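Kids' stuff left behind at the hall, how long do we hang on to it?

Posted by catgate_mum, 2018-04-29

I've ended up looking after lost property for our playgroup in Pranaddale and it's taking over my laundry! Do I have to keep it all until December?

Amedeo Caruso
We do 6 weeks at ours, then it's off to the op shop. Put a note in the newsletter first (bold, or they'll skip it).
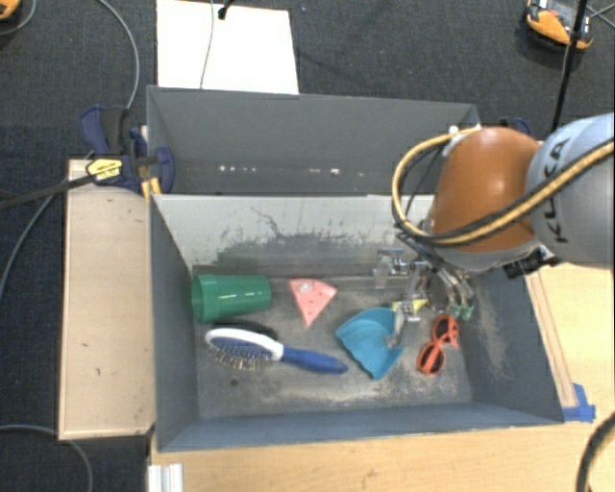
Anything with a name on it I ring the parents straight away. Hats and drink bottles I'm a bit softer on, as they cost a fortune these days.

santoso23
just chuck it, mate. my sister's group never got asked for a thing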